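What Goes Where? Clearing Up After Snack Time

Snack time is finished. On the table there are still some things that we do not need any more. Most people say "this is trash" and put all of it in one bag. But the things are made from different materials, and each material can have its own next life. On this page we will learn how to look at them and how to sort them.

First, what is a material? A material is the stuff that a thing is made from. A spoon can be made from metal, or from wood, or from plastic. It is still a spoon, but the material is different. When we sort, we do not ask "What was it for?" We ask "What is it made from?"

A drink can is made from aluminum. Aluminum is a metal, and it is very light. It can be melted and made into something new, for example another can. Aluminum melts when it is very, very hot, much hotter than the oven in your kitchen.

A water bottle is made from plastic. Many bottles use two kinds of plastic, one for the bottle and another one for the cap. The label around the middle is often a third piece. In the town of Pastenar, children learn the three pieces in school: bottle, cap, label.

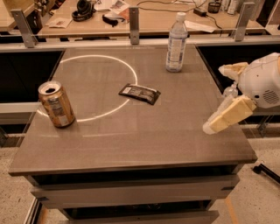
Page last changed: January 21, 2024

Look at the small brown wrapper on the gray table, near the white circle. A snack wrapper is the difficult one! It feels like paper to some people and like plastic to other people. Many wrappers are made from very thin layers which are pressed together. One layer keeps the water out, and another one holds the colors and the words. To take the layers apart is hard work, so in many towns a wrapper goes in the ordinary trash.

The gold and tan can is open at the top. When a can is open, we should ask one question before we sort it: is there still some drink inside? Pick it up carefully and keep it straight. If you feel that it is heavy, pour the drink in the sink. Do not put your finger in the opening, the edge can be sharp.

The bottle with the white cap stands at the back of the table. You can ask the same question about a bottle. Water that nobody wants to drink can go to a plant.

Now try the Komura way of sorting. It is a small game with 3 steps.

Step 1. Look. Say the name of the material.
Step 2. Empty. Pour out what is left.
Step 3. Place. Put the thing in the right bin.

You can play it at home with your family. One person holds up a thing and the others say the material. If you all say something different, look for the small signs which are printed on the packet. They are often near the bottom or on the back.

Every town has its own rules. In Pastenar the bin for metal is yellow, and in Demeck it is blue. Ask an adult to help you find the rules for the place where you live.

The children of the Tarawneh School started to collect cans in September. Until the winter vacation they collected 838 cans, and 71 of them came in one morning after the school party.

When the table is clear, wipe it with a damp cloth. Sugar from drinks makes it sticky. After this, wash your hands with soap.

Words to remember
Material: the stuff that a thing is made from.
Aluminum: a light metal.
Layer: one thin sheet on top of another.
Sort: to put things in groups.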